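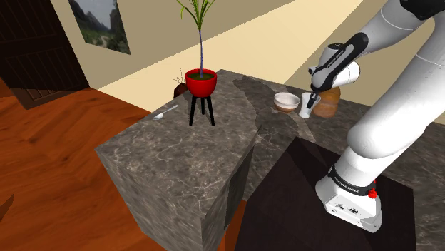 Caring for a Marble Countertop

Posted June 2, 2024 by Shiela Policarpio

Marble is softer than granite and it reacts to acid. Lemon juice, vinegar, wine and tomato sauce will all leave a dull spot, called an etch, if they sit for a few minutes. Blot spills with a paper towel. Wiping spreads them.

Daily cleaning

Use warm water, a drop of dish soap and a soft cloth. Rinse with a second cloth and dry. Skip bathroom sprays and anything with a scrubbing powder in it.

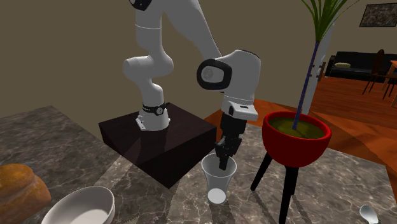 Rings are the most common complaint I hear. Coffee and tea soak into unsealed stone and leave a brown circle the size of the mug. A white cup standing on gray marble looks fine, but put a coaster under it if there is anything in it besides water. For a ring that has already set, mix baking soda and water to a thick paste, cover the mark, tape plastic wrap over it and leave it overnight. Old stains may need a second round – let the stone dry fully in between.

Sealing

Drip a little water on the counter and wait 30 minutes. If the stone darkens, it needs sealer. I do mine every February. Wipe on a thin coat, let it stand as long as the label says, then buff off the extra. Sealer slows stains down but does not stop etching.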